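Tudberg: Tischlerei Cindar zieht in die alte Molkerei
10. Mai 2026

Die Tischlerei Cindar verlässt nach 25 Jahren ihre Räume am Bahnhof und zieht in die alte Molkerei von Tudberg. 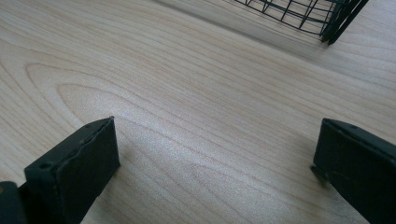

Mehr Platz für Lager und Ausbildung

In der Molkerei stehen dem Betrieb 2000 Quadratmeter zur Verfügung. Im bisherigen Gebäude musste das Holz zum Teil in einer gemieteten Halle ausserhalb der Stadt gelagert werden. Alle 12 Beschäftigten ziehen mit um, und im Oktober sollen zwei neue Lehrstellen dazukommen.

Der Umbau dauert sechs Monate. Das Dach und die Fenster bleiben erhalten, so wie es die Stadt verlangt hat. Für die Anlieferung wird die Zufahrt von der Mühlgasse her verbreitert. Während dieser Arbeiten ist die Gasse für Autos gesperrt, Fussgänger können weiterhin durchgehen.

Bestellungen nimmt die Tischlerei bis zum Umzug an der alten Adresse an.

Marinescu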